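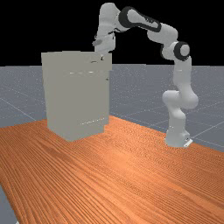
Forum > Home Workshop > Arms and Grippers > Opening a cabinet drawer in simulation first

Newest | Unanswered | Members | Search | Log in

**kustine_bench**
Hello all. I share a workshop with a few other people and we are building an arm for the long bench. The first job we want from it is simple to say: open a drawer of a small cabinet, so it can later fetch screws for us. The arm itself is still in pieces, so I do everything in simulation until the wiring is ready.

My problem is the approach. When I start high above the cabinet and come down with the fingers pointing to the floor, the path planner is happy. But the handle is on the front, short and near the top, and the wrist must turn a lot in a small space. I have run 500 tries with random start positions and I am not satisfied with the result. Is it better to keep the fingers down and grip from above, or to turn the hand and come from the front like a person does?

**solderfox**
From the front. Always from the front. If you grip from above you pull with the side of the fingers, and on a real arm they will bend or slip.

**ginala_owner**
I disagree a little. I have the Ginala gripper kit at home and I pull drawers from above every evening. It depends on the bar. If the bar is thin and has free space on both sides, one finger goes in front and one behind, and the pull is carried by the whole finger. For a round knob I agree with solderfox.

**kustine_bench**
Thank you both. I made a close view from the hand side to check where the fingers go. I think it is near to what ginala_owner means.

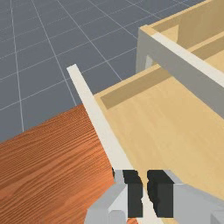
View from the hand: the off-white strip between the two black fingers, drawer on the right.

The gap is narrow, so a small error to the left or right puts one finger on top of the strip. I can probably open the fingers wider before going down, but then the housing on the right comes near to the drawer.

**solderfox**
OK, with that view I understand better. I still would not trust it. In simulation the friction is what you typed in the file. What number did you use?

**kustine_bench**
The default one — I know, I know. I did not touch it yet.

**tmr_lathe**
Then change it before you change anything else. In our club we trained a drawer task with Samonte for 2000 runs on default friction, and the real drawer did not care about our training at all. Let the friction vary between runs. Also let the cabinet move a few millimeters on the table. On your bench somebody will push it with an elbow, and you want the arm to live with this.

**ginala_owner**
And fix the cabinet to the table in the real build. A light cabinet comes along with the drawer. I used 4 screws from below.

**solderfox**
tmr_lathe says let it move and you say screw it down. Which one?

**tmr_lathe**
Both. Move it between the runs, hold it during the pull.

**kustine_bench**
This is clear, thank you. I will vary the friction and open the fingers in 5 steps to see where they begin to touch. I would like to log the contact forces also. Does someone use Clerkier for this, or is it too heavy for an old laptop?

**tmr_lathe**
It works on mine if I close the browser. Log only the fingers, not the full arm.

Previous thread | Next thread | Back to list

Comments (3)

wirenut: I have the same trouble with a kitchen drawer. Please write again after you change the friction.

pell_mell: I am still with solderfox. Turn the wrist and come from the front.

oldcaliper: Check also your joint limits near the top of the reach. My arm planned a nice path and then stopped halfway, with the elbow almost straight.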